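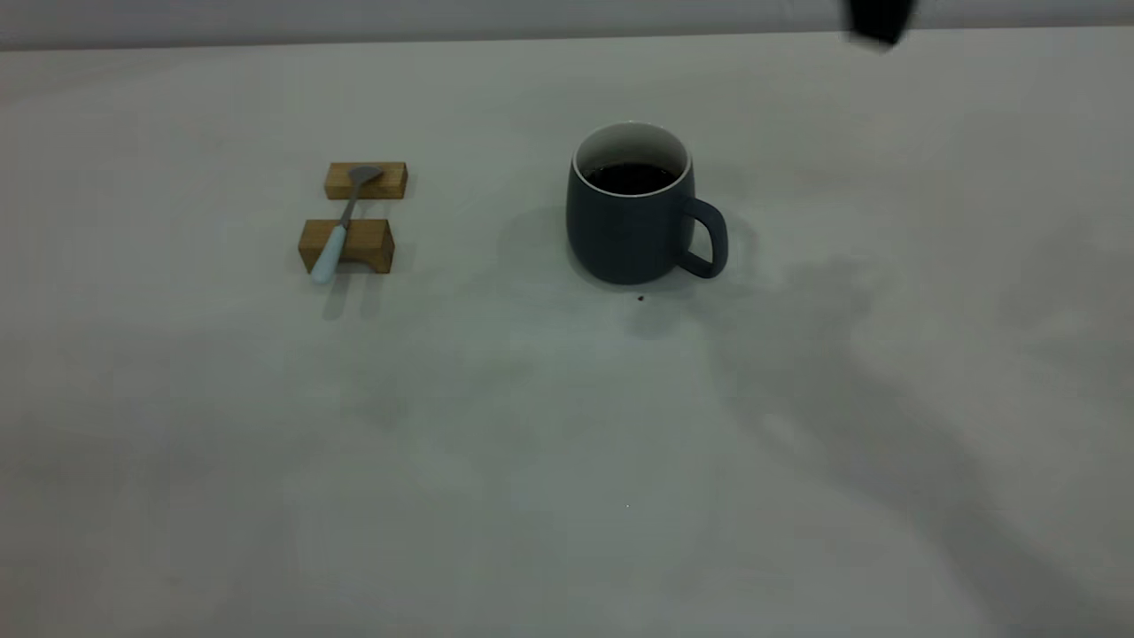 Kohei Tanabe objected, when he read our first draft, that a spoon rest is a solved problem and that any saucer will do. We took this seriously, and it shaped the section that follows. A saucer keeps the table clean, but it leaves the handle low and the spoon free to slide, and in our Belmonte interviews those were the two complaints people brought up again and again. One person kept a folded napkin beside the mug all morning for this reason alone!

4.2 Resting the spoon

We asked 17 coffee and tea drinkers in Dritstead to set a place for a single hot drink using whatever they liked from a tray of small household items. The tray held saucers, napkins, jar lids and plain wooden blocks. What delighted us was how often the blocks were chosen. Laid one behind the other with a gap between them, two blocks hold a teaspoon at both ends, and the thin neck crosses the open space (Figure 4).
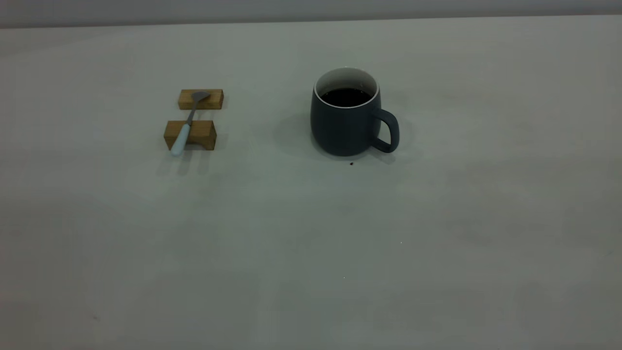
Figure 4. A teaspoon laid across two small wooden blocks, with the bowl on the far block.

The gap matters more than we expected. Set too wide, it lets the spoon tip; closed up, it turns the pair into one flat surface, and people went back to treating it like a saucer. Most found a comfortable spacing by trying the spoon once or twice and nudging the nearer block. Several also turned the spoon on a slant so that the handle pointed toward the hand they stir with, a lovely small adjustment that we had not suggested.

Wood does stain, and the Carneck group raised this at once. We return to washing and finishes in Section 5, where untreated and oiled blocks are compared after 50 uses each.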